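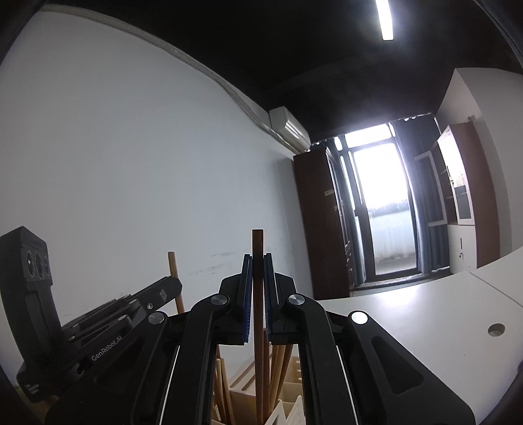
Prise sur une baguette de bois, tampons bleus, juste sous l'extrémité.

Cahier d'atelier, décembre, vendredi, repris à 8 h

Harnais chien, modèle Zutotau, deuxième série de prototypes

Reprise des points laissés ouverts en début de semaine. Les trois tailles sont coupées, la petite et la moyenne sont cousues, la grande attend la sangle de poitrail. Le rouleau Orer est terminé, il reste de quoi faire une laisse courte et c'est tout. J'ai relancé la commande, pas de date ferme. En attendant je monte la grande avec la sangle Castellanos, même largeur mais plus raide. À noter sur l'étiquette du proto pour qu'on ne compare pas les deux au toucher.

Sangle de poitrail

Sur la moyenne, la sangle remonte vers la gorge dès que le chien tire en biais. Vu sur la chienne beagle et sur le grand croisé, pas sur l'épagneul, qui a le poitrail plus profond. Le point d'attache latéral est trop haut. J'ai décousu un côté, descendu l'attache d'une largeur de sangle, faufilé seulement. Essai dans le couloir avec la beagle : la sangle reste en place à l'arrêt et au pas. Au trot elle bouge encore un peu, mais elle redescend seule. Je garde cette position pour les deux côtés et je reporte sur le patron de la grande. Pour la petite, attendre d'avoir un vrai petit chien sous la main, le mannequin en mousse est trop cylindrique pour dire quoi que ce soit.

Attention en décousant : le point de renfort en croix traverse la doublure. Passer par l'envers, sinon on accroche le filet et il faut changer tout le panneau. C'est arrivé sur le premier proto, panneau perdu.

Boucles

Les boucles à clip Gemia sont arrivées. Trois remarques.

La languette est plus dure que sur l'ancien modèle. Avec des gants d'hiver on l'ouvre mal, il faut s'y reprendre. Pour un chien qui se tortille dans une entrée d'immeuble, c'est gênant.

Les arêtes intérieures sont vives à la sortie du moule. Sur un poil ras, ça marquera. J'ai passé les quatre boucles de la moyenne au papier fin, c'est mieux, mais on ne va pas faire ça en série. Demander au fournisseur s'il a une version ébavurée, sinon ajouter une patte de feutre derrière. La patte ajoute une couture et de l'épaisseur à l'aisselle, ce que je voulais éviter.

Le passant tient bien. Après une matinée de portage sur la beagle, le réglage n'avait pas glissé. J'avais tracé un repère à la craie sur la sangle, il était toujours au ras du passant.

Essai de traction

Banc manuel, peson au bout de l'anneau dorsal, harnais monté sur le mannequin. Montée par paliers, une minute à chaque palier.

À 50 kg : rien. Coutures plates, anneau droit.
À 80 kg : l'anneau dorsal se couche vers l'arrière et la couture de la patte commence à bâiller côté gauche. Pas de fil rompu. Relâché, la patte reprend sa forme, on voit encore les trous d'aiguille agrandis.

Je n'ai pas poussé plus loin, c'est le seul proto de cette taille. Le bâillement vient, je pense, de la longueur de point. La machine était restée réglée pour la doublure et je m'en suis rendu compte après le premier côté. Le côté droit, cousu avec le bon réglage, n'a rien. À refaire sur la grande avec les deux côtés identiques avant d'en tirer une conclusion. Le réglage de la machine est maintenant scotché sur le capot, merci de le lire avant de coudre une patte d'anneau.

L'anneau soudé est correct. L'anneau ouvert du lot précédent est à jeter, il en traînait encore deux dans la boîte des soudés. Je les ai mis à part dans le bocal sans couvercle.

Lavage

Petite taille, proto 566, lavée à la main à l'eau tiède, savon doux, séchage à plat sur la grille. Le filet a bien tenu. Le passepoil orange a déteint sur la doublure claire, une trace le long du dos et une autre sous le ventre. C'est le passepoil, pas le fil : j'ai fait tremper une chute de chaque dans un verre, seul le verre du passepoil s'est coloré. Donc soit on prélave le passepoil, soit on change de fournisseur, soit on passe la doublure en gris. Ma préférence va au gris, qui se salit moins de toute façon. À voir ensemble la semaine prochaine.

Temps de séchage trop long à mon goût : le soir, la mousse du poitrail était encore humide à cœur. Sur un chien qui sort trois fois par jour sous la pluie, le harnais ne sera jamais sec. Essayer la mousse perforée, il en reste une plaque derrière la presse. Elle est plus fine, il faudra peut-être la doubler au niveau du sternum.

Guide des tailles

J'ai relu le brouillon pour le site. La mesure demandée est le tour de poitrail, ce qui est bien, mais rien ne dit où placer le mètre. Les gens mesurent derrière les pattes, ou devant, ou en travers de l'épaule. Proposition de texte : « Chien debout, sur ses quatre pattes. Passez le mètre juste derrière les pattes avant, à l'endroit le plus large, et gardez deux doigts entre le mètre et le poil. » Ajouter aussi que, pour un chiot, on ne prend pas une taille au-dessus en se disant qu'il va grandir. Un harnais trop grand, il en sort à reculons en deux secondes — la beagle m'a fait la démonstration sur le parking, portail fermé heureusement.

Pour les chiots justement, je laisserais le collier plat comme premier achat et le harnais comme second. Le temps qu'ils s'habituent à porter quelque chose, un collier léger quelques minutes pendant le repas suffit. Le paragraphe actuel dit l'inverse, je l'ai barré au crayon.

Divers

Aiguilles : on est sur le dernier étui pour sangle épaisse.
La lampe de la piqueuse clignote quand le fer est branché sur la même prise. Débrancher le fer.
Les chutes de filet vont dans le sac bleu, pas dans la caisse à sangles.
L'épagneul est disponible mardi pour l'essai en extérieur, prévoir la longe et les friandises molles, il ne prend pas les dures.

À faire

Coudre définitivement l'attache basse sur la moyenne.
Monter la grande en Castellanos, repasser au banc.
Patte de feutre sur une seule boucle, pour juger de l'épaisseur.
Chute de passepoil prélavée, refaire le test du verre.
Écrire à Gemia pour l'ébavurage et la dureté de la languette.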